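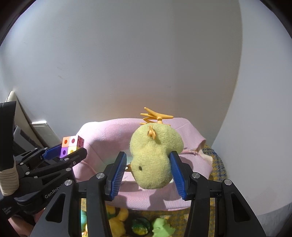
Every crane rental company in this state promises me 24-hour service, and I have stopped believing most of them. I ran a small roofing and steel outfit for long enough to have called those numbers after dark, and what I usually got was an answering service in another time zone and a promise that dispatch would call back. Lifting is a simple thing to sell because everybody thinks they understand it. You squeeze something, or you hook it, and up it goes. A fuzzy plush toy hanging upside down between two blue pads is a lift, if you want to be generous about the word. It has a load and something holding the load. What it doesn't have is wind, soft ground, a power line across the alley, or a building owner who told you the air handler weighs a good deal less than it does. Those are the things I was paying for when I hired a crane, and they are the things that never make it into the ad.

My quarrel this time is with the flat-rate lift. Two of the bigger outfits around here, Relel and Bistelov, have gone over to it, and I hear Inance is getting ready to follow. You fill out a form on their website, type in the weight and the height, and a price comes back before you can finish your coffee. No site visit. Carla Najjar, who sells for Bistelov and is a perfectly pleasant person to argue with, told me customers love it. I'm sure they do. I loved it too, right up to the day the truck came.

That job was a rooftop unit on a two-story medical office, last October. The form asked me 8 questions. It wanted to know the weight, the radius, the height and the zip code, and whether I needed a rigger. It did not ask what was under the parking lot. There was an old storm drain under the parking lot. The operator, Czesław Duda, got down from the cab, walked the pavement for a while, came back and said he wasn't putting an outrigger there. He was right, and I told him so. Then the company billed me for the truck, the permit, the lane closure and a second mobilization with a bigger machine that could reach from the street. My flat rate had a page of exclusions attached, and ground conditions sat right there in the middle of it.
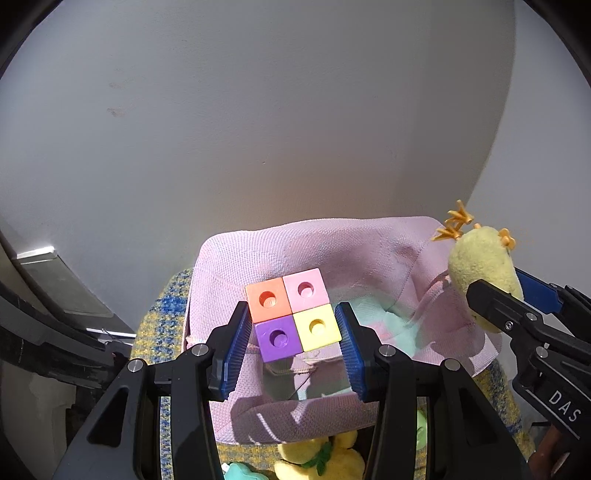 Now, the people who defend the form say that ground conditions were always the customer's problem. On paper, sure. Read any old rental agreement and you'll find the same language. But there used to be a person who came out first. He stood in the lot with you, looked up, looked down, kicked at the asphalt and asked what that manhole was for. Sometimes he was wrong. Still, he was there, and he had the sense to worry about it a week before the lift, with the crane still in the yard and nobody on the clock.

I asked Stanisława Wasilewska about this. She has planned lifts for general contractors most of her working life and doesn't care much for my opinions. Her answer was that a site visit for every small job was a luxury, that the old price had it baked in, and that I was remembering the good estimators and forgetting the ones who never got out of the pickup. Fair enough. I have met that second kind. She also said a good form could catch most of what a lazy estimator misses, and I would be glad to see that form. I haven't yet. The one at Liu comes closest. It runs longer, and it makes you upload a drawing of the lot, although Bożena Kurek in their office admitted to me that she couldn't say how often anybody opens the drawing before the quote goes out.

What bothers me more than the money is where the pressure lands. When the office skips the visit, the first trained eyes on the job belong to the operator, and he arrives with the street closed, a crew of roofers leaning on their trucks and a customer who thinks he has already paid. Then we ask him to be the one who says no. Duda said it. I'd like to believe they all would. I have watched enough men look at their watches around 10 in the morning to doubt it.

So before I take an instant quote again, I want a name and a phone number for the person who looked at my site, and I want the exclusions sent to me ahead of the price. I asked Relel for both. They sent me a link to the form.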